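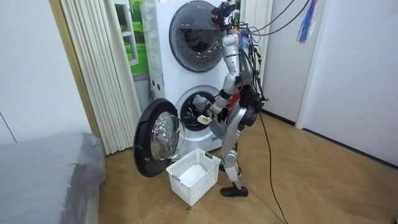 Trokberg Laundry Study: Frequently Asked Questions

Last updated May 19, 2024

What is the project trying to find out?

We want to know whether one learned policy can handle both loading and unloading a household washing machine, or whether the two jobs are better trained apart. They look like the same motion run backward, but they fail in different ways. In unloading, the hand has to find cloth in a dark drum. In loading, the usual trouble is cloth that catches on the rubber gasket and stays there.

Who is behind it?

Trokberg is run by the manipulation team at Kamath. Stuvgate is the name of our training code, and Fondinach is the older arm-only project whose cloth data we started from.

Why a full humanoid for a job two arms could do?

The lower drum sits close to the floor. A fixed pair of arms can be mounted at the right height, but then the legs and hips are left out of the problem. With a humanoid, bending forward changes the balance and moves the head camera at the same moment the hand has to go in. We wanted that difficulty in the data.

What does the policy see and control?

It takes the head camera view, the joint positions and the last few commands. It puts out targets for the arms and hands, plus a hip height and lean. A separate balance controller handles the legs. The policy gets no map of the room and no model of the washing machine.

How is the data collected?

By teleoperation. An operator sees the head view and moves the robot's arms and hands. We recorded 1,000 episodes, split evenly between loading and unloading. An episode starts when the robot is standing at the machine and ends when the operator marks it done or failed. Failed episodes are kept and labeled.

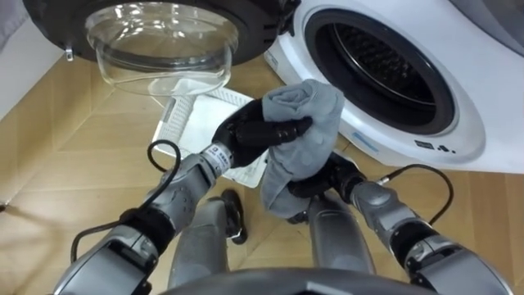 Head view with a gray microfiber cloth held in both hands in front of the drum.

Why use both hands on a single cloth?

A cloth held in one hand hangs down, and the hanging part is what touches the gasket first. If the second hand gathers it, there is less to catch. Operators began doing this without being told to, and we left it in.

What kinds of cloth are in the set?

There are 22 items, all small: towels, wash cloths and cleaning cloths in several colors. We have no shirts, socks or bedding yet.

Does one policy work as well as two?

For unloading, yes, within the spread between runs. For loading, the joint policy did worse. It let go too early in 11 of our test trials, leaving the cloth on the lip of the drum. The policy trained only on loading did this in 2, with the same number of trials. We think the joint policy mixes up the release point for the basket with the one for the drum, but we haven't shown that.

Does the robot open the door or start the wash?

No. Every episode starts with the door open, and no wash cycle is run. Door opening needs a firm pull on a latch, and we left it for later work.

Can I get the data?

The episodes will be released in August with joint logs, head video and outcome labels. The fixed camera video will follow as a separate download - it is large, and the policy doesn't use it.

Will the code run on a different robot?

The Stuvgate training code should. The balance controller is tied to our hardware and isn't part of the release, so you would need your own.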